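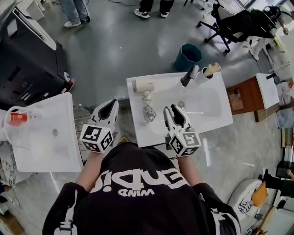

Dralonen Home Forum > Bathrooms > Sinks, Vanities & Storage

Topic: Wide rim sinks – I'm a convert. Where do you keep your hair dryer?

tilda_rae
OK I need to gush somewhere and my family has stopped listening. I've been mocking up our bathroom on the concrete floor before anything goes up on a wall, and I am completely sold on the sink with the wide flat rim. White, rectangular, shallow basin, black faucet at the back, round drain in the middle. I set a cup on the back edge next to the faucet and it just sat there like it had always lived there! Our old sink had a rim you couldn't balance a bar of soap on. I used to keep my toothbrush on the windowsill.

Now the part I want help with. The hair dryer. Right now when I lay it out, it goes on the left with the cord dropping down toward the front, and I'd love to know if any of you really live that way. The cord is the coiled kind, so it always wants to go somewhere. I share this bathroom with two teenagers and there is going to be a line in the mornings whatever I do. Drawer? Hook? Basket?

The second sink in the running is bigger, also white. So if anyone wants to argue for bigger, argue away.

marblehead_dan
Congrats on the rim! We put one in two years ago and I still like looking at it.

On the dryer: please don't let it live on or in the sink. I know it's handy. Mine did for a month and every single time I went to wash my hands I had to move it first, which got old, and then one morning I turned the water on without looking. It wasn't plugged in, thank goodness. Bought a hook that afternoon.

pennywhistle8
Going to disagree with Dan a little. If it's unplugged and the rim is wide enough, I don't see the harm in setting it down while you do your hair. Everybody does it. You brush, you put it down, you pick it up. A hook is great for the end of the morning but it's a pain in the middle of things.

marblehead_dan
Unplugged, sure. But in the middle of doing your hair it IS plugged in, Penny. That's the whole problem.

pennywhistle8
Hm. Fair. I have a little shelf to the right of the mirror that I forgot I use for that. OK, I'm half on your side.

tilda_rae
Dan, you've scared me and I thank you for it. Hook or shelf it is. I also just learned the outlet is going on the left wall, so the cord would have crossed the basin every time if I'd put the hook on the right. Glad I asked before drilling!

oda_in_the_attic
Can I speak up for the bigger sink? We have a big one and I wash everything in it. Sweaters, the dog's bowl, a paint tray once (sorry, sink). A shallow basin looks beautiful but you will get water on your shirt. Turn the faucet up past halfway and it comes right back at you.

How wide is the one with the rim?

tilda_rae
21 inches across, rim included. And yes, the splashing worries me. I did a pretend hand wash with the faucet where I think it goes and my sleeves were right over the front edge.

gus_plumbs
Plumber here, 3 kids, so I've seen shallow sinks from both ends. Splash is mostly about where the stream lands. If it lands on the drain it's noisier and it throws more. If it lands a bit behind the drain, on the slope, it runs down and stays put. Before you decide anything, set the faucet where it will go and drop a string from the spout. See where the string touches. Takes one minute.

And get an aerator with a soft stream. Cheap part. Makes more difference than the depth does.

tilda_rae
A STRING. I love this forum. Trying it tonight.

lakeshore_bev
I'm so jealous of people who lay things out on the floor first! I bought ours off a screen and when it came it was lovely and also enormous, and now the bathroom door stops against it.

My vote for the dryer is a wire basket. White, plain, hangs inside the cabinet door. The dryer goes in nozzle down and the cord goes in on top of it. The air gets around it so you can put it away while it's still warm. I got mine from Murneo and liked it so much I bought another one for the rolls of tape and all the bits that pile up in the hall closet.

oda_in_the_attic
Does the cord stay in, though? Mine climbs out of everything.

lakeshore_bev
It does if you loop it loosely. Don't wrap it tight around the handle. I killed a good dryer that way, the cord split right where it goes in.

pennywhistle8
Same, and it smelled terrible.

marblehead_dan
Seconding Bev. Loose loops and a bit of soft tie. I use one of those hair elastics my daughter leaves all over the house, there's never a shortage.

tilda_rae
Update, Saturday night! String test done. With the faucet pushed all the way back the string lands just behind the drain, so Gus, I think I'm in the clear? I also put the trash bin behind the sink to see if it could tuck under there in real life. It's dark teal, eight-sided, and I adore it. My son says it looks like it belongs in a submarine. It stays.

One more question for everybody. Price. The wide rim sink from Esell is 278 without the faucet. Is that silly? The big one is quite a bit less.

gus_plumbs
Behind the drain is good. Go for it.

On price, I won't tell you what to spend. I'll say check the underside before you pay. Run your hand around the drain hole and feel for rough spots or a ridge. A ridge there means the drain won't sit flat, and you'll be chasing a drip for weeks. I've sent back 3 this year for that and they all looked perfect from the top.

oda_in_the_attic
I think 278 is a lot for something you spit toothpaste into. There. Someone had to be the grump. Put the big one in and spend the difference on nice towels.

pennywhistle8
Oda!! She has been happy about this rim for an entire thread. Let her have the rim.

oda_in_the_attic
She can have the rim! I just want it noted that you can't soak a sweater in it.

lakeshore_bev
You can soak a sweater in the tub.

stas_sadowski
New here, hi, Stanisława Sadowski, I tiled bathrooms with my mother for years and I can't resist a sink thread. A wide rim is a joy but think about wiping. Flat means the water doesn't run off by itself, it sits there, and behind the faucet is where it sits longest. Leave enough room to get a cloth all the way behind. Two fingers' width at the very least. My mother, who was a Pawłowska and proud of it, used to test this with her own hand and if her hand didn't fit she made the plumber move the faucet. They were all a bit afraid of her.

And the cup, I would keep it! But lift it when you wipe or you'll get a ring.

gus_plumbs
Your mother was right. I'd have been afraid of her too.

tilda_rae
Hi Stanisława and welcome! OK so now I have a conflict. Faucet pushed all the way back = string in the right place. Faucet forward two fingers = string closer to the drain. I'll measure again tomorrow and see if there's a happy middle.

gus_plumbs
You could look at a faucet with a shorter spout. Keep the body forward, the stream still lands behind. They come in black too.

tilda_rae
Oh, that's clever. Looking now.

marblehead_dan
And the dryer?

tilda_rae
Hook on the left wall for the mornings, Bev's basket inside the cabinet door for the rest of the day. The teenagers have been told. One of them nodded.

lakeshore_bev
Put a second hook up. You'll have two dryers in there by September, believe me.

oda_in_the_attic
Please post when it's on the wall. And if the Esell one has a ridge, the big sink is still waiting for you.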